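Getting an arm to put a PC together: notes for the fall robotics section

Every September somebody in our student group watches a video of an arm building a computer and decides it is a weekend project. I am writing this page so that the next person reads it first. The routine we call Barnora does parts of the job. I don't think it deserves the word "assembles" yet, and I'd be wary of any club that uses it.

Step 1. Set the table

Lay the tower on its side, panel off, where the arm can get over it. Bolt the parts holder down to the left and give every part one slot. If you nudge the holder after teaching, all your pick poses are wrong, and no software setting will save you. 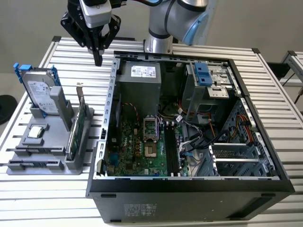
The bench, with the case open on the rails and the parts holder on the left.

Open the socket bracket by hand. Hanna Pawlak spent most of a term trying to get the arm to lift that lever, and we have a bent one to show for it.

Step 2. Teach the picks

Start with the memory stick. It is stiff, it stands up straight in its slot, and the fingers can close on it without touching much else. Drive down slowly and stop when the tips are level with the end of the stick. Save the pose. Then do it again from a different start position and compare the two – if they disagree, your holder moved or your zero is off.

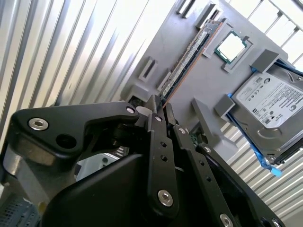 Step 3. Teach the placement

Now the hard part. Approach along the line of the slot, with the wrist turned so the links stay clear of the wiring. Loose cables are the thing that will ruin your run, so tie back what you can. 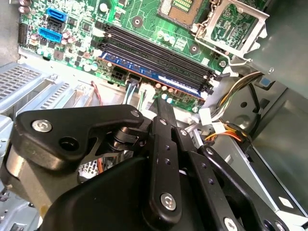
Push in small moves and watch the force reading. Our Bangash script stops at 50 newtons, a number I picked because it felt safe, so please don't quote it as science.

Step 4. Count honestly

Run it 100 times before you tell anyone it works. Log the failures too, including the ones where a hand reached in to help. Our best streak so far is 2, and the write-up that went to the Wullholm open day left that out. I objected at the time. The log sheet is in the shared folder under Ollitetti.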